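Training a stirring policy from a small set of demonstrations

Follow these steps to repeat the stirring result from the Nostby method on your own arm. You will need a working teleoperation setup and the Fliltus training scripts. Allow one day for recording and one night for training.

1. Record the demonstrations
Record 36 demonstrations at 10 frames per second. Start each one with the stick already held in the fingers. Vary the position of the mug between runs, but keep it within reach without moving the base. Throw away any run in which the stick slips.

2. Split the data
Keep 12 runs back for checking and train on the rest. Do not split a single run across both sets.

3. Label the contact phase
Open each run in Esel and mark the first and last frame in which the stick is below the rim. The Jääskeläinen loss gives these frames extra weight. Without the labels, our policy tended to circle above the liquid.

4. Train
Use the default settings, except for the action chunk, which should be 18 steps. Longer chunks made the arm slow to correct when the mug had been moved.

5. Test on the arm
Place the mug by hand, close the fingers on the stick and start the policy. Keep one hand on the stop button. Leave a few other objects on the table, as the policy should ignore them. 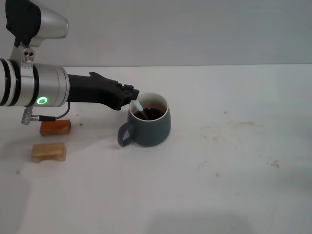 Figure 1. Stick lowered into the mug, with two wooden blocks left on the table.

If the fingers touch the rim, stop the run and check the height offset in the config file. Score a run as a success only if the stick stays in the grip and the mug stays upright.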